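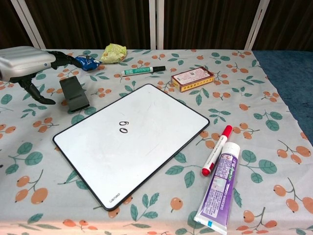 Can we claim staff time as match funding for a training grant?

Nikola Śliwiński
We run a small joinery firm, Czarnecka, and want to bid for a skills grant to train supervisors. The guidance says the employer must put in 40% but doesn't say whether wages count. We'd have 187 hours of staff time on the course. Has anyone done this?

3 answers · Last updated 26 Sep 2025

Orest Symonenko
Usually yes, if the funder accepts 'in kind' contributions. Ours did, but only at basic hourly pay plus employer's National Insurance – no overheads. Keep signed timesheets from the first session. We lost 300 pounds of our claim at Gutard over two missing sheets. Email the fund and get the answer in writing before you submit.
Helpful (6)

Leokadia Wasilewska
Depends on the fund.

Jolanta Kaczmarczyk
Agree with Orest about getting it in writing. Check too whether travel time to the course is allowed. It wasn't on our last bid, and we had to redo the budget in November. If you have a partner firm, each one needs its own timesheets and a short letter saying what it is putting in.
Helpful (2)

Share · 604 views · 2 min read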